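4.2 Do shared kitchens cut food waste?

The Vovthorpe housing office claims that shared kitchens make students waste less. We doubted it, and our figures give us little reason to stop. Over 3 weeks in October, 19 residents weighed what they binned. The office's own leaflet puts yearly savings at 2,263 meals but never says how a meal was defined. Only 7 residents wasted less than in their old flats, and all of them had also started cooking less.

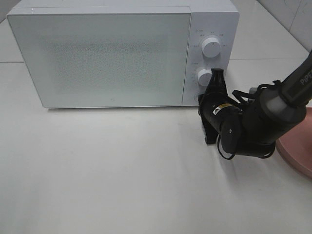

Figure 4. White countertop microwave.

Kvam House kept better records than Stestetti Court, so the two should not be compared too closely.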